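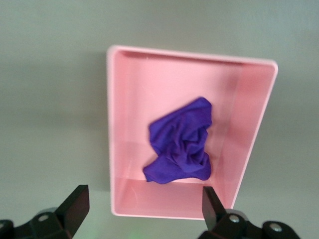 Quick one before I have to run. I've spent most of April listening to my grandmother's tapes, the ones Levente Lakatos digitized for me, and I'm stuck on her vowels. She grew up in Tumley and says "caught" and "cot" completely differently, like they aren't even cousins. I say them the same. My mom is somewhere in the middle and depends who she's talking to. So I've started testing people with whatever's lying around. A crumpled purple cloth in a pink plastic tray, for instance — ask what's in there and half my family says cloth with my grandmother's vowel and the other half with mine. "Tray" gets me nothing, everybody agrees on tray.

Anyway. 26 tapes, 9 done. I mark every word in the cot/caught set by ear, which is slow and probably wrong in places. 379 tokens so far. Suha Zein told me to stop trusting my ear after 20 minutes and she's right, I went back over one evening's work and disagreed with myself all over the place. Embarassing.

Tried running one tape through Zendia to get a rough transcript. Fine on my mom. On my grandmother it wrote "don" for "dawn" every single time, and dawn is her sister, so now there's a man named Don at every Christmas. Fixing those by hand.

Things I still dont know:
Does she do it less when she's reading aloud? There's one tape of her reading recipes, haven't got to it.
Is the Orellana side of the family different? My uncle says no. My uncle also says he has no accent.

Tape 10 tonight if the kids go down early. If anyone reading grew up near Tumley, please send me a voice memo — just say "caught, cot, dawn, Don" and where you went to school.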